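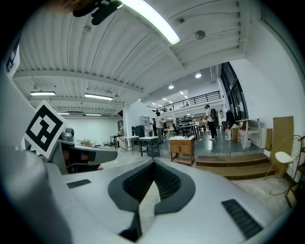
共用工作间多久做一次全面安全检查合适？

每月走一遍，每次换布局、搬家具之后再补一遍，两次之间谁看见问题谁就记下来。

首页 场地 检查表 公告 留言板 登录
分享 17 评论 15

我们Hedness这边八月的检查表，我下午三点多开始走的，走到快关门才走完。上回有人嫌我写得太啰嗦，我本来想收敛一点，写着写着又长了，你们凑合看吧（嫌长的直接找"要改"两个字）。

记号还是老规矩：合格、要改、再看看。"再看看"的意思是我自己也拿不准，下个月接着盯。

一、头顶

日光灯：合格。全部开着走了一圈，没有闪的，也没有嗡嗡响的。灯管吊得高，换一次要上高梯，所以哪根开始发黑了早点说，攒到一起换。

波纹顶板和横梁：合格。站在地上能看的我都看了，没发现水渍。横梁上面那一层灰嘛……等下次上梯子一起擦。梁上不要挂东西！挂横幅也不行，上次挂完留了一截绳头，垂在那儿晃了好久。

吊扇：再看看。开一档很稳，开到最大我觉得有一点点抖，也可能是我仰头仰久了自己晕。先别开最大档，等人来紧螺丝。

圆形的嵌入灯：合格。

二、夹层和栏杆

黑色金属栏杆：合格。横杆我一根一根推过去，没有松的。高度我拿卷尺量了中间那一段，1000毫米，已经写进表里。横杆有个老毛病，小孩特别喜欢当梯子踩，开放日那天请大人看住，我会在旁边贴张纸。

栏杆上搭东西：要改。外套、毛巾、背包，统统拿下来。我知道顺手，我自己也搭过，可是下面有人坐着干活，掉个手机下去就是一个包。

夹层边上堆的纸箱：再看看。离栏杆还有一步远，能接受，再往外挪就不行了。

三、木台阶和灰色高台

木台阶：再看看。踩上去是结实的，没有响声，就是台阶的颜色和地面都浅，下来的时候眼睛容易花。我想在每级前沿贴一条深色防滑条，Quezada那家有现成的，自己剪就行。有人手巧愿意贴的吗？上次我自己贴的，歪得没法看，最后撕了。

高台边缘：要改。台上放着水桶、纸箱、垃圾桶和白色的木架子，每一样单看都没问题，凑在一起，人走的地方就窄了。请把不用的收下来，靠边留一条能转身的空当。背着包上台的朋友尤其注意，转身的时候包会比人多转半圈（我撞翻过一次笔筒，别问）。

水桶：合格，盖子要拧紧。灰色台面沾了水看不太出来，踩上去才知道。

四、中间那一片

小桌子：合格，有一张要调。白面的那几张我都按着桌角晃过，深灰腿那张有点翘，垫了一片毛毡就好了。毛毡在木头矮柜的上面那个抽屉里，用完放回去。

木头矮柜：合格。两个抽屉拉到底都不会掉出来，不过拉开了记得推回去，膝盖会感谢你。

白色层架：再看看。重的往下放，轻的往上放，这句话我说了很多遍了，这次还是看到有人把一整包打印纸搁在最上层。层架有没有固定到墙上我没看清，手伸不进去，下回带手电来。

椅子：要改。那一堆深色椅子挤得太紧，抽一把出来，旁边的跟着动。请往后墙靠，靠整齐一点，中间留出过道。带轮子的椅子不要停在线上面，这个我单独放在第五条说。

五、地上的线

这一条每个月都是我写得最长的，没办法，问题也最多。

灰色大理石地砖本身挺好走的，平，砖缝也浅，推车过去没有颠。麻烦的是线。白色的线绕在地上，浅色砖、白花纹，走快了根本注意不到，脚一勾，那头的小电源头就跟着跑。黑线反而好认一些，但黑线喜欢往椅子腿那边钻，椅轮一滚就压上去了。

白线绕圈：要改。多出来的一截请盘起来用扎带收好，不要让它在地上散着画圈。

电源头直接放地上：要改。请抬到桌上或者贴着墙根放，放在脚边早晚会被踩。

线横过走道：要改。实在绕不开的，用压线槽。柜子里还有200厘米的一卷没拆封，Clinditow的，背面带胶，贴之前先把砖擦干净，不然半天就翘。

线皮：合格。我顺着线摸了一遍，没有破的，没有发硬的。两个转换头摸着都不烫手（我是插着电有一阵之后才摸的）。

顺便说一下木桌。圆边的浅色木桌我很喜欢，没有尖角，孩子撞上去也就哭两声。桌面上放相框的话请往里推一推，带玻璃面的相框掉到石头地上，碎渣能飞很远，扫三遍还能扎到脚。相框：要改，往桌子中间挪一个手掌的距离。

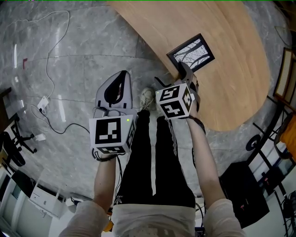 Naa Aryee在下面留言：线那一段我举双手赞成！不过我不太喜欢压线槽，推小车的时候每过一次都要抬一下，东西容易颠下来。能不能把用电的桌子都挪到靠墙那一侧？还有相框，干脆收进柜子算了，收起来至少不会掉下去。另外我建议加一条鞋子，穿拖鞋来干活的人越来越多，我上周又看到一双。

谢谢Naa！三条我都收了。桌子靠墙这个要大家一起商量，靠墙就离窗远，有人会舍不得光。相框同意，收起来，或者离桌边远一点。鞋子我加在第八条，包脚趾、鞋带系好，我本来以为这是常识来着……

六、窗和卷帘

深色的高玻璃窗：合格。没有裂，把手都能转到底。玻璃颜色深，从亮的地方走过去有时候分不清开着还是关着，建议在齐眼的高度贴一排小圆点，贴纸我来买。

浅绿色卷帘：合格。收放都顺，停在半中间也不会自己往下滑。拉绳请绕在墙上的钩子上，绕高一点，垂在孩子够得着的地方不行。

窗前的通道：要改。窗前面总有人站着聊天，这个我不管，聊天多好啊，但是包和箱子别放在脚边。

七、搬东西和收纸板

纸板是我这个月新加的，因为最近收到的包裹实在多，拆下来的纸板到处都有。

拆箱刀：要改。用完要收刃。我在桌上捡到一把开着的，已经放回工具盒，谁的自己去领，我不点名。

切纸板：再看看。请在桌上切，底下垫切割垫，刀往身体外面走，另一只手离刀口远一点。小块纸板不要用手捏着悬空切，真的很容易滑。

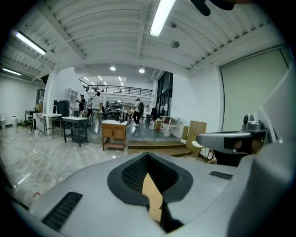

切完的边角料呢，折平了再丢，别一团一团塞进小垃圾桶，塞满了盖不上，风扇一吹又出来了。大张的拆平以后竖着靠墙放，超过膝盖那么厚一摞就送走，Fotitz的回收车早上来，前一晚把纸板放到门里面就行，放门外会堵消防门。胶带撕掉，钉子拔掉，这两样他们不收。

搬家具：再看看。小桌子一个人能搬，长的两个人，倒着走的那个人要有人给他报路。走道中间有人经过就停下来，等人家走完。搬之前先看脚底下有没有线（又绕回第五条了，没办法）。

靠左边排的那一溜家具：合格。排得挺直，小黑边桌在最外头，矮，颜色又深，晚上关一半灯的时候有撞小腿的风险。我打算在桌沿贴一条反光的。

八、人和鞋（按Naa的意见加的）

鞋：要改。包脚趾，底不滑，鞋带系好。

头发和抽绳：再看看。长头发扎起来，卫衣抽绳塞进去。靠后面那片设备多的地方更要注意，手里没事就别往那边凑。

饮料：要改。杯子带盖，不要放在插座旁边。

同时进来的人多的时候，请自觉把包放到架子底下，背着包在桌子之间穿来穿去，扫下来的东西我这个月已经捡了好几回。

九、出口和应急

出口：合格。从最里面走到门口，我按正常速度走，没有需要侧身的地方（椅子那一段除外，见第四条）。

灭火器：合格，指针在绿区，前面没有东西挡。

急救箱：要改。创可贴只剩大号的，小号的补一盒，烫伤膏过期了，我已经扔掉，新的还没买。

应急灯：再看看。按了测试键，亮了，亮多久我没等，下次带本书来坐着等。

要改的这些，谁认领了就在下面写一声，写哪一条就行，不用写长。防滑条和压线槽我优先找人，其余的慢慢来。急救箱归我，回家路上买。

评论（节选）

楼下的老周：第四条椅子我来，明早到得早，顺手就靠墙了。

阿棠：吊扇抖我也觉得，原来你也晕哈哈。栏杆那张提醒的纸我可以画，要画得可爱一点还是凶一点？

回阿棠：凶一点！但是小孩能看懂的那种。

Naa Aryee：压线槽先贴着试吧，我推小车慢一点。拖鞋那双已经劝回去换了。

小满：开着的刀是我的，对不起，已领回。

回小满：没事没事，下回收刃就好。层架最上面那包纸不会也是你的吧？

小满：……是。

上一篇 下一篇 返回检查表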